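The Second Key

by Polyxeni Pappas
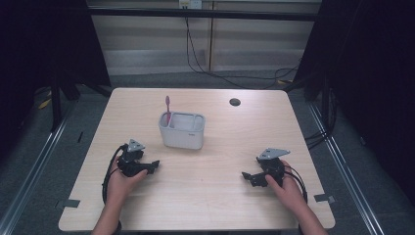
Vol. 6, No. 2

The letter from Dilico said the building would be empty by the end of February. Dong-geon So read it standing at the mailboxes, then went upstairs and read it again at the sink.

He had lived on the fourth floor for six years. His rent went to a company called Todard, which had sold the building to Dilico in the fall without telling anyone. The letter offered him three hundred dollars toward moving. It had his name spelled right, which surprised him.

He called his sister.

"Come here," she said. "Take the back room."

"The back room has the freezer in it."

"So sleep next to the freezer."

He told her he would think about it. He worked nights at the Procházka bakery and usually did his thinking between two and three, when the first loaves were in and there was nothing to do but wait on them. That night he thought about the freezer. He thought about the bus from his sister's place, the 37, which stopped running at eleven.

On Friday he started packing. Most of it went fast. He owned one good pan, some books, a winter coat and a lamp with a bad switch. The bathroom took longer than he expected. Marta's toothbrush was still there next to his, and he had gotten used to not looking at it. She had been gone since the summer. She had taken her towels, the shower curtain and half a bottle of aspirin, and left the toothbrush and her key.

He put the toothbrush in the trash. Then he took it out, rinsed it off, and set it back where it had been. He packed the kitchen first.

Around five there was a knock. It was the woman from 4B, whose name he had never learned. She had a roll of tape on her wrist like a bracelet.

"Did you sign yours?" she asked.

"Not yet."

"My son says don't sign. He says they have to give you more." She looked past him at the boxes. "But you're packing."

"I'm packing," he said. "I didn't sign."

She thought that over. "You have any boxes left?"

He gave her four. She gave him the rest of the tape, and he heard her door close and both of her locks turn, one and then the other.

He called Marta from the kitchen floor. It rang long enough that he started planning the message.

"They sold the building," he said when she picked up.

"Who did?"

"Todard. I have to be out. I have your key here, and some things."

"What things?"

"Your toothbrush."

She didn't laugh, but he could hear her breathing through her nose, the way she did before she laughed. "You can throw that out, Dong-geon."

"I know," he said.

"Where are you going to go?"

"My sister's. There's a freezer."

"In the room?"

"In the room."

She was quiet. Somebody was running water on her end -- a bath, or a lot of dishes.

"Keep the key until they ask for it," she said. "They'll charge you if there's only one."

He wrote that on the back of the letter. After they hung up he took her key off the nail by the door, put it on the ring with his own, and went to get dressed for work.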